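Jamura large service tray, light grey

Jamura Trays and Tubs > Large flat trays > 3110

Item no. 3110
Colour: light grey
Finish: matt, smooth
Shape: rectangular, rounded inside corners, raised rim
Sold singly or in a box of 8
In stock at Bokley

We've stocked a lot of trays over the years, and most of them come and go without anyone much noticing. The 3110 is different. Customers ring up and ask for "the big grey one" and we know exactly which one they mean. It's a plain, large, flat plastic tray with a shallow recess, and it does its job so well that we now use it ourselves all over the shop (the packing bench, the tea corner, the returns shelf, you name it).

The first thing you notice when you pick one up is how little there is to it. There are no printed patterns, no ridges across the middle and no moulded logo for crumbs to settle in. You get a flat panel, a soft step up at the edge and a narrow rim. We like that very much. A cloth goes round the whole thing in one sweep, and because the inside corners are rounded you don't end up digging at them with a fingernail.

The rim

The rim is thin enough to grip between finger and thumb, so you can lift the tray by one side and slide it upright into a gap. It will go between a cupboard and the wall, or into one of those slots beside the cooker that never seem to fit anything else. The slim edge is also why a whole pile of them takes up so little shelf. If you've been using trays with chunky handles you'll be surprised how much room you get back!

There is one thing to know before you order. The 3110 has no cut-out handles. If you carry full loads up and down stairs all day, have a look at the Bárány carrying tray further down the page, which has a proper handhold at each end. For short trips from worktop to table, or for keeping things together on a shelf, the plain rim is lovely. 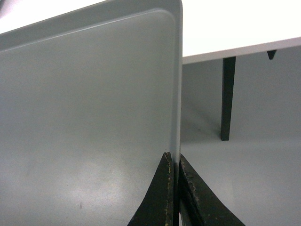 The grey is a cool, pale one with a touch of blue in it. It sits happily next to stainless steel and white tiles, and it's a good background for small parts too — screws, beads, seed packets, jigsaw pieces, whatever you happen to be sorting. Dark bits show up straight away. The finish is matt, though a bright lamp directly overhead will still put a soft sheen on it, so if you're doing close work you may want to move the lamp to one side.

What people use it for

Plenty of ours go to kitchens, as you'd expect. They hold mugs at the end of a counter, or a batch of wrapped sandwiches waiting to go out. One café keeps a stack by the back door for deliveries of fruit.

Then there's everyone else. Schools buy them for paint and clay. A bike workshop has them under the bench for taking hubs apart, and a sewing group puts one at each place so that pins and cut pieces stay together when it's time to clear the tables. We've also had very happy notes from people who do their potting indoors and are tired of soil on the kitchen floor. I have one on top of the fridge for post and keys, and another under the boots in the hall from October until it warms up.

Care

Wash in warm water with ordinary washing-up liquid and a soft cloth or sponge. Please leave the scouring pads alone, as they'll put fine scratches in the matt surface and it won't look as nice afterwards. Tea marks come off with a paste of bicarbonate of soda left on for a few minutes.

Drain it on its edge and give the inside of the step a quick wipe before you put it away. Don't use it as a chopping board, don't put it in the oven, and don't stand a hot pan on it.

Storing

Trays stack one inside another, but they're at their handiest stored upright like books. The Tendness upright rack takes 8 of them with a finger's width between each, and you can pull one out without disturbing its neighbours. The rack is sold separately and comes flat — four screws and it's up. Rubber feet are included.

Ordering

Single trays are sent in a cardboard sleeve. The box of 8 comes with a sheet of tissue between each tray, so they arrive without rub marks. Orders placed before noon leave us the same day.

We had 400 in with the June delivery and they've been going steadily. If you want more than 40, please get in touch first so we can check they all come from the same batch. The grey can vary very slightly from one batch to the next. You'd never see it with one tray on its own, but side by side on a long counter you might.

Returns are fine if the tray is unused and still in its sleeve. If one turns up cracked or badly marked, send us a photo and we'll post a new one. You don't need to send the damaged one back.

You can also come and handle one before you buy. There's always a tray out on the front counter at Bokley, and you're welcome to bring along whatever you'd like to put on it and see how it fits.

Goes well with

Tendness upright rack, holds 8
Bárány carrying tray, with handholds
Jamura shallow tub, light grey
Jamura non-slip liner, cut to size

Back to Large flat trays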